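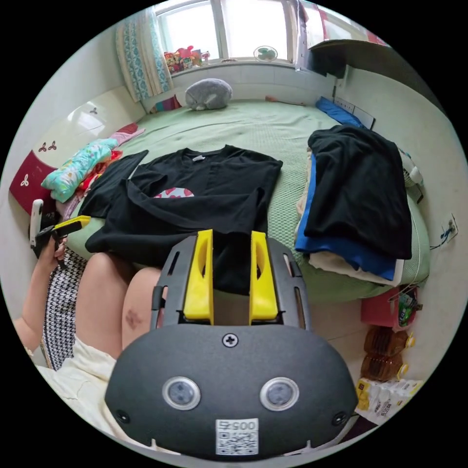 Figure 1. A black T-shirt on the bed, its lower half folded over, with the yellow fingers of one hand-held gripper in front.

4.2 Folding on a bed

Most of the folding I'd read about happens on a flat, firm table. I don't have a spare table, and I fold my washing on the bed like everybody I know, so the bed it was. A mattress gives a little when you push down on it, and that changes the whole job (more than I'd bargained for!). Press the fingers straight down on a hem and the sheet comes up along with the shirt. Come in at a shallow angle and you can usually slide one finger under the cloth first, then close.

The grippers themselves came out of the shared workshop at Zirkberg, where Ragnvald Holmgren and I built the Cilline pair over far too many evenings. We went through 13 versions of the finger before settling on the hollowed one. The early ones were solid and stiff, fine for picking up a box, hopeless on a sleeve. Letting the middle flex meant we could pinch a single layer of jersey without a death grip on the handle, and my wrist was very grateful.

Dark clothes gave us the most grief. Black on black is miserable, as the edge of the top layer just melts into whatever is underneath, and I lost plenty of hems that way myself, never mind the software. A big print helps a lot. In Figure 1 part of the red-and-white graphic is hidden by the folded half, and how much of it still shows is a handy clue to how far the fold has got. We ended up using that as a rough progress measure, which Ragnvald thought was cheating and I thought was lovely.

We recorded 1,000 folds in this way and kept the pace slow, at 20 seconds or more for each one. Faster than that and I started flicking the cloth, a habit the Pleltik arm has no hope of copying. Any fold where I let go and grabbed again stayed in, so long as the shirt ended up square. I went back and forth on that, but those second grabs are a big part of how people fold, and I'd sooner have them in than pretend I never miss. 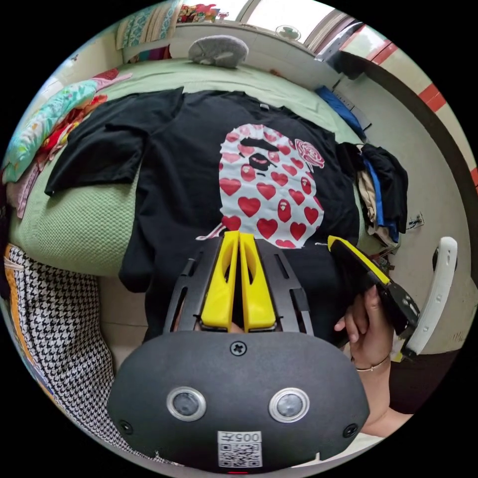 4.3 Smoothing before the first fold

We treated smoothing as a task of its own. It has its own start and stop marks in the recordings, and the Pan controller loads it separately from folding.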